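Chapter 2
Choosing a Tabletop Handling Kit

In chapter 1 we looked at single machines. Now we turn to the kit, which is a set of parts sold together under one name. The buyer of a kit must judge the whole set, and this is more difficult than to judge one arm.

Our case in this chapter is the Tolta kit, offered by the firm Drusex. It is sold with fingers, a wrist camera and 100 hours of support by telephone. The price list of November gives 2,000 for the basic set, without the table. Please keep this number in mind, as we return to it in section 2.4.

A seller will usually show the kit with objects that are easy to hold. A buyer should ask for mixed objects on the same table: paper cups, a bottle that lies on its side, a flat thing such as a phone. Each one asks something different from the fingers. A paper cup can be crushed, and a phone gives very little edge to hold. Before reading section 2.1, write down which object you would try first, and with which opening of the fingers.

Work on a white table, with blue fingers and a small white paper cup:
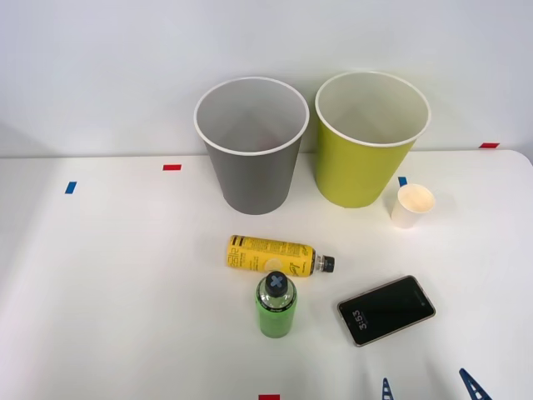
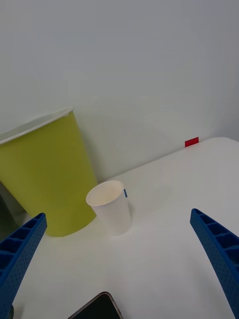
Mirta Jara remarks that the price of a kit tells her little until she knows what a pair of spare fingers costs, and how many weeks they need to arrive. She would put this question before any test with cups.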